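Body corporate, again

2022-10-11

Our strata levy has gone up to $118 a week, and the letter explaining it runs to 8 pages. Page one thanks us for our patience. I don't remember offering any.

Most of the rise is for repainting the stairwell in a colour called Arboleda, a beige with ambitions.

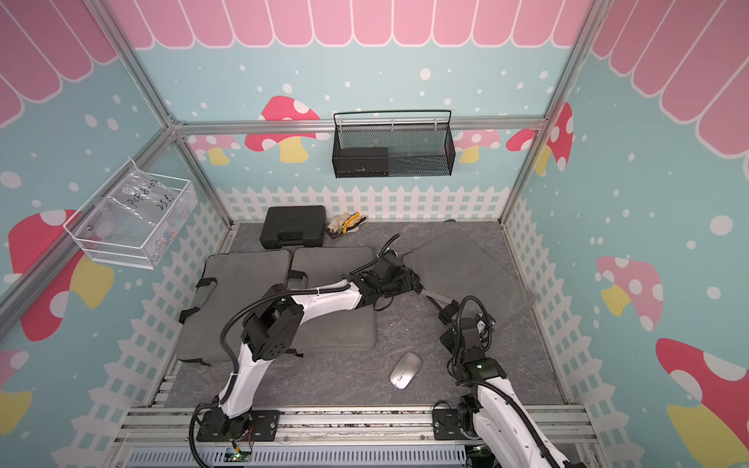 The lift, meanwhile, has been stopping between floors since May. I wrote to the managing agents, Feltis, and got a reply from Aicha Morsy, who was very polite and attached the same 8 pages.

I've started taking the stairs. The old paint looks fine to me.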